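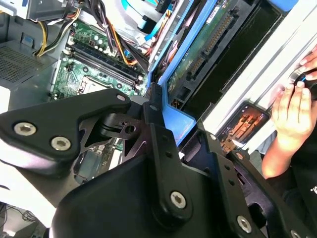
Newsletter im kleinen Laden: Tipps für die Werkstatt

1. März 2021

Wer in der eigenen Werkstatt verkauft, braucht für Stammkunden keine große Werbung. Eine Mail im Monat reicht meistens.

Adressen sammeln
Neben die Kasse eine Karte legen, auf der nur Name und Mailadresse stehen. Dazu ein Feld zum Ankreuzen für die Einwilligung. Nach der Anmeldung eine Bestätigungsmail schicken und die Karten trotzdem aufheben.

Betreffzeile
Kurz halten und sagen, worum es geht. „Messer schleifen im Juni: 2 Termine frei“ wird eher geöffnet als „Neuigkeiten aus unserem Haus“.

Inhalt
Ein Thema pro Mail, höchstens 200 Wörter. Öffnungszeiten und Telefonnummer gehören ans Ende, auch wenn sie jeder kennt.

Versand
Wir verschicken dienstags am Vormittag. Bei Vurnari stehen zurzeit 157 Adressen im Verteiler, über 70 Empfänger öffnen die Mail. Wer ein Jahr lang nichts geöffnet hat, bekommt eine letzte Nachfrage und wird dann gelöscht.

Gutscheine
Jeder Aktion einen eigenen Code geben und an der Kasse eine Strichliste führen. Ablaufdatum nicht vergessen.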